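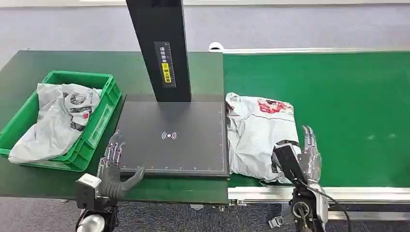

**Figure 2.** Parcel intake bench: crate, scanning stand and belt.

## 3.2 Bench layout and parcel handling

The intake bench studied in this section has three working areas: a crate from which parcels are taken, a scanning stand at which the shipping label is read, and a belt onto which parcels are released (Figure 2). The layout follows the one used at the Brosberg depot during the June trials, with the crate to the left of the stand and the belt to the right. Work therefore runs from left to right, and a parcel does not have to pass back over the crate once it has been picked up.

The crate is an open-topped green plastic container with molded ribs on its outer walls and a raised rim. It was not fixed to the bench in any of the trials. Operators set it down by hand at the start of each batch, and its angle to the bench edge varied accordingly. We recorded the angle but did not correct it. Fumasari reports shorter pick times with crates held square against a stop. Our layout has no such stop, and the two sets of times should not be compared directly.

All parcels in this part of the study were mailing bags. Boxes and padded envelopes are treated in Section 3.4. The white plastic film of a mailing bag folds and creases easily, and the printed matter on it bends with the film. In the crate of Figure 2 the bag extends over the front edge, and its black print is partly distorted by folds. We use the term *overhang* for any bag that crosses the rim in this way. Overhang was scored as present or absent for each pick, with no attempt to measure its length.

The stand consists of a flat, dark gray platform and a tall black column at its far edge. Fine white scales run along the near edge of the platform and along the edge to its right, and meet close to the corner. We used these scales to note where each bag was put down. Position was read at the bag corner nearest the point where the scales meet, and readings that fell between ticks were assigned to the lower one. The label on the column carries its own ruler, which we did not use.

The same label bears printed instructions in Chinese. The upper part, in white characters, reads "请将面单" ("please place the shipping label"), and a yellow block below it appears to read "朝上放置" ("facing up"). Label orientation was accordingly the first condition checked at the stand. A bag set down with its label facing the platform was counted as a misplacement, whether or not it was then turned over.

Each session comprised 85 bags, divided into batches by crate. A crate held at most 20 bags at the start of a batch, and the last crate of a session held the remainder. Two passes were made through each session, the second with the bags in a new order. Bags with torn film were withdrawn between passes and replaced from the Wihongi stock, which uses the same film thickness.

The belt surface is a brighter green than the bench top and adjoins it directly on the right. Bags were released at the near left end of the belt, where one white package lies in Figure 2. A bag was treated as released when no part of it remained on the bench top. Bags that straddled the join were logged separately, following the convention adopted at Ilby, and are excluded from the placement counts in Section 4. Belt speed was held constant within a session. Spacing between bags on the belt was not controlled and is not analyzed.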